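A day out at the Brillesness wool mill

I'd been meaning to get to the Brillesness mill open day for years, and this March I finally did it. My friend Branwen Jenkins drove, which meant we left far too early and had to sit in the car park with a flask of tea until somebody came and unlocked the gate. No complaints from me though. There was a low mist over the river and a heron standing in the mill race, and I was quite happy with the heater on and a cheese roll.

The mill sits at the bottom of Prirnness, down a lane so steep that they ask you not to try it in a motorhome (someone clearly had, going by the state of the wall on the bend). It's a long stone building with a newer bit stuck on the back, and it still spins and weaves on site. I'd half expected a museum with a gift shop, so it was a proper thrill to walk in and hear the looms going!

You get put into groups at the door. Ours was led by Radu Roman, who started there as a loom tuner and now looks after the whole weaving floor. He has a voice that carries, thank goodness, as the noise in there is tremendous. They hand out foam earplugs and you do need them. I took mine out for a second to hear it properly and put them straight back in.

We began upstairs in the sorting room, where the fleeces come in. The smell gets you first — sheep, obviously, but also something like candle wax and damp hay. Radu pulled a handful from two different sacks and passed them round. One was from the hill farms above Dristness and felt like a doormat. The other was lovely and soft and I didn't want to hand it on. The rough stuff goes for carpets and the soft for scarves and blankets, and he said most visitors get them the wrong way round when they try to guess which is the dearer to process.

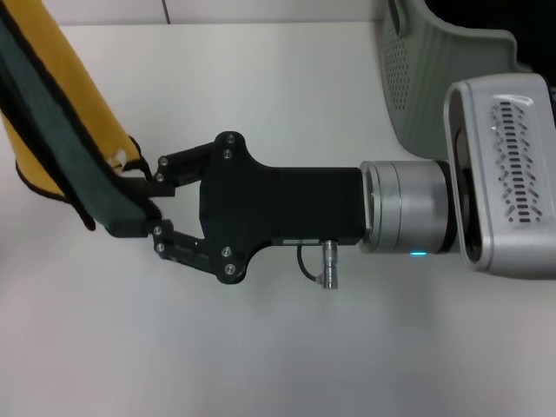 After that it was carding, and I could have stayed there all morning. The wool goes in at one end as a sort of grubby cloud and comes off the last roller as a thin, even web, so fine you can see your hand through it. One of the machines dates back to Branwen's grandmother's time at the mill, and she got quite misty about it. Her gran used to walk over from Sepúlveda Terrace every morning, over the footbridge and in by the side door, which is bricked up now. We went round the back later to look for it and you can just make out the arch.

The weaving floor has seven looms running on an ordinary day, though only four were going for us so that we could get close to the others. Radu showed us how the warp is set up, and there were 600 threads on the narrow one he was working with, every single one drawn through by hand. If one snaps, the loom stops itself and somebody has to find the end and knot it back in. He let a boy of ten or so have a go at the knot. The boy did it on his second try, and I did not do it at all.

Lunch was soup in the old dye house. Leek and potato, very peppery, with bread from the village. Domnica Manole was serving and wouldn't let anyone leave with a clean bowl if there was any left in the pot. We got chatting to a couple who'd come up by train and were knitting their way along the bench while they waited for the afternoon talk. I've never been able to knit and hold a conversation, so I was impressed.

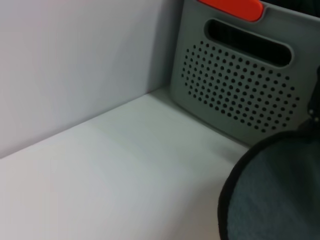 The talk was on natural dyes and I'll admit I wasn't expecting much from it, but Montserrat Olmedo was brilliant. She grows her own weld and madder in a strip of ground behind the mill and had little skeins of everything pegged on a line across the front. The blue was my favourite. She told us it comes out of the vat green and turns as the air gets to it, and then she did one in front of us and there was an "ooh" from the whole room, me included. She also said you can get a decent tan colour from onion skins, so I've started saving mine in a bag under the sink.

We finished in the shop, of course. I bought a blanket end from the seconds basket and Branwen bought far more yarn than she'll admit to. Prices were fair, I thought, and the seconds are well worth a rummage if you don't mind a slub or two.

If you're going next year, wear flat shoes (the stairs are stone and worn right down in the middle), take cash for the soup, and get your name down for the dye talk as soon as you arrive. The loos are across the yard. Branwen has already asked for the date.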